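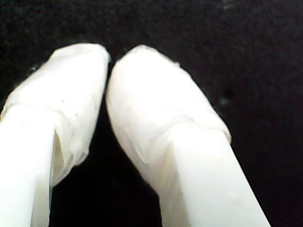
Início | Guias | Campanhas | Fórum

Como fechar uma tenaz no Jorkotico sem perder metade do exército
por Danica Rusnák

Última atualização: 9 de fevereiro de 2025

Imprimir | Enviar por e-mail

Quem joga Jorkotico há pouco tempo costuma escrever-me com a mesma queixa: a campanha corre bem até à planície de Claltgate, e ali o exército de Ralira passa-nos por cima como se não houvesse ninguém no mapa. Percebo muito bem (a mim aconteceu-me vezes sem conta, e sempre com a certeza de que daquela é que era!), por isso vamos com calma, um passo de cada vez, que isto aprende-se.

1. Antes da batalha, ainda no mapa de campanha, juntem 300 pontos de mantimentos. Com menos do que isso as tropas entram cansadas e a cavalaria perde a carga logo ao segundo embate. Se passarem por Tan, comprem lá os cavalos, que são mais baratos até abril do calendário do jogo.

2. Dividam o exército em três grupos: 6 unidades de lanceiros ao centro e cinco de cavalaria em cada ala. Guardem os grupos com as teclas de atalho antes de carregar em «Iniciar», porque depois é uma aflição.

3. Ponham os lanceiros em «Manter posição» e desliguem a perseguição automática. Se se esquecerem desta caixinha, o centro vai atrás do primeiro batedor que aparecer e lá se vai o plano.
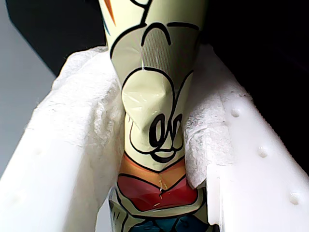 Cone de película estampada, apertado dos dois lados.

4. Deixem o inimigo avançar. Custa, eu sei, e a barra de moral dos lanceiros desce de uma maneira que dá vontade de mandar logo tudo para cima deles. Aguentem até o contador da fase marcar 30 segundos e só nessa altura façam sair as duas alas, bem abertas, por fora do arvoredo.

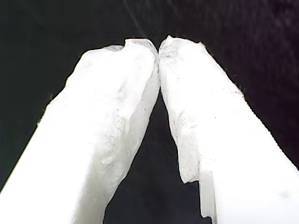 O momento de fechar é onde quase toda a gente se engana, e eu enganei-me durante meses. A tendência é mandar as duas alas contra os flancos mais próximos, e o que acontece é que a retaguarda de Ralira escapa inteira e volta a formar na colina. Marquem antes um único destino atrás da linha inimiga e enviem para lá as duas alas em diagonal, como as duas pontas brancas da imagem, que sobem de lados opostos e se tocam num ponto estreito, a fazer uma espécie de arco em bico. Quando as bandeiras se cruzarem, virem as duas para dentro.

5. Só agora soltem os lanceiros, em passo normal, sem corrida. O Otakar Dvořáček, que joga comigo em cooperativo, prefere avançar mais cedo e safa-se bem na dificuldade fácil; na difícil não aconselho.

6. Gravem a partida antes do ecrã de prisioneiros. Se libertarem o general, a vila de Claltgate abre as portas sem cerco e poupam uns bons turnos. Se ficarem com ele, preparem as catapultas.

Imprimir | Enviar por e-mail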